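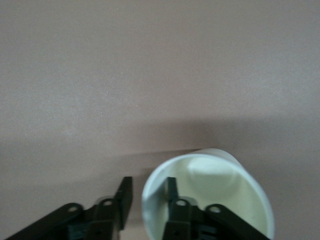

腕部相机视角：两指夹爪接近纸杯，右指位于杯口内，左指在杯外。

Unov 腕部视觉抓取套件
Stukerlow 产品资料组　7月
阅读时间：3分钟

Unov 套件由两指连杆夹爪、腕部相机和策略推理模块组成，用于研究薄壁容器的杯壁夹持。目标姿态不固定，直立、倾斜、侧放均在任务范围内。策略输入为腕部图像与夹爪开度，输出为末端位姿增量及开合指令，控制频率15 Hz。全程不使用外部相机，也不读取物体的三维模型。

方法
训练分两段。第一段以遥操作示教做行为克隆，示教共4,000条，剔除时间戳错位及中途断流的记录后，保留3,858条。第二段只对接近阶段微调，监督量为指尖与杯沿的相对位姿，由 Hutby 标注工具离线生成。未保留示教的编号随数据包提供，便于复现筛选步骤。

将接近阶段单独处理，原因在于误差分布。单段基线的失败多发生在闭合之前：内侧指尖压住杯沿，或两指同时落在杯外。闭合之后的失败以杯壁变形为主，与夹持力设定有关，微调对其影响有限。

评测
评测集含1,951次抓取，杯体初始姿态随机，台面为哑光浅色。判定条件为一指在内、一指在外，闭合后抬升并保持至计时结束。各次试验的初始位姿、动作序列和判定结果均写入日志，可用 Heitmann 回放程序逐帧核对。

已知限制
浅色杯体与浅色台面对比度低时，杯沿定位依赖阴影边界，改变光源方向后需重新采集校准图像。透明杯未纳入训练。指尖已进入杯口后若杯体滚动，策略不会主动退出，须由上层程序触发复位。

供货内容
夹爪本体、腕部相机及支架、推理模块、连接线缆、预训练权重、示教数据包。指尖垫为可更换件，另行订购。更换指尖垫后须重新执行开度标定，旧标定文件不可沿用。法兰转接板按机械臂型号选配，订货时注明。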